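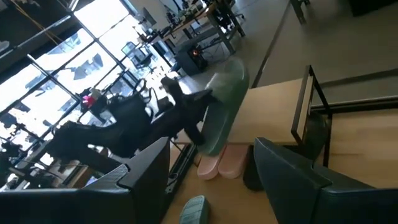 Figure 6. Wrist camera view with both fingers in sight and mixed footwear on the table.

6. Comparing two finger sets on soft goods

Use this section when you have a Granix finger set and a Kusuma finger set and need to choose one for shoes, slippers and similar items. You run the same picks with each set and compare the logs. Allow one morning. The arm, controller and wrist camera must already be set up as in Section 3.

6.1 Before you start

Put the arm in Hold and check that the status light on the controller is steady. Open the Seleck panel on the workstation and load the profile named SOFT-2. Do not edit the profile between finger sets. If you do, start the comparison again from step 1.

CAUTION: Keep hands off the table whenever the arm is in Run. The fingers close without a warning tone in this profile.

6.2 Procedure

1. Fit the first finger set and tighten the screws by hand, then with the supplied key.

2. Open the camera view. Both fingertips should show in the lower part of the picture, one on each side. If only one shows, loosen the camera bracket, turn it and check again.

3. Lay out the footwear. Include light and dark pairs. Place some items flat and close together, as with the two pink slides in Figure 6, and stand at least one upright on its heel, like the green one.

4. Move the arm to the start pose, 300 mm above the table.

5. Set the grip limit to 34 on the Force tab.

6. Press Run. The arm tries each item in turn and returns to the start pose after every attempt.

7. When the run ends, save the log under the name of the finger set.

8. Press Hold, change to the second finger set and put the footwear back as it was. Repeat steps 2 to 7.

NOTE: Changing fingers shifts the tool length. Run Tool Check from the Setup menu after step 8, or the second set will close too high.

6.3 Daylight and dark items

Strong light from a window can wash out one side of the picture. Set Exposure to Fixed and start at 700. Lower the value until the edges of light-colored items are clear. Black footwear next to a black finger is hard to separate at any setting, so move the arm a little to one side before you judge the view.

If the light changes during a run, discard that log and repeat the run. At the Prukstead site, Saodah Lubis runs both sets before noon and gets closer results that way.

6.4 Reading the logs

Open both logs in the Compare tab. Look at the Slip column first, then Retry. A high Retry count with low Slip usually points to camera alignment, so go back to step 2 before you reject a finger set. Marks left on straps or soles are not logged. Write them in the Remarks field by hand.

Send questions about log files to Blažena Oravec in product support.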